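1/ Our town, Hultham, is deciding whether to close the branch library on Ballby Street. I read the budget packet last night so you don't have to. It runs 200 pages and the library gets 2 of them.

2/ The branch had 1,401 active cards in August. The packet leaves that number out. I got it by asking at the desk.

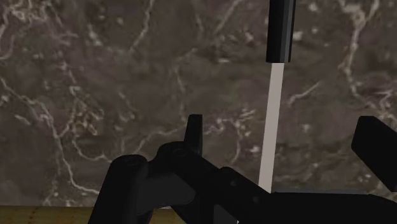
3/ What the town would save: one lease and part of one salary. The books would move to the main building, which is a 14-minute bus ride if the bus comes.

4/ Telmo Carretero spoke for the closure at the hearing. He says most people use the online catalog now. Fair point for novels. It doesn't help anyone who comes in to print a form or use the fax.

5/ Florian Lacroix asked for Saturday hours to be tried first. He got two minutes and no answer.
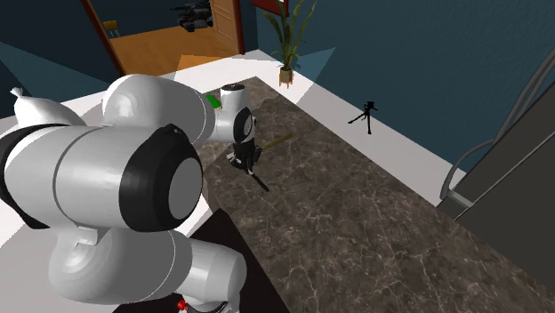
6/ I want the branch kept, and I'd accept a smaller one. We don't need a showpiece. The sketches going around for a new "civic hub" have people arguing over finishes already, and one neighbor told me she wants dark teal walls. Fine by me — paint is cheap. I'd skip a long brown marble-patterned counter and put that money toward evening staff.

7/ Written comments close at 5 p.m. the day before the vote. Email the clerk, put "Ballby branch" in the subject line, and include your street. They do sort them by street.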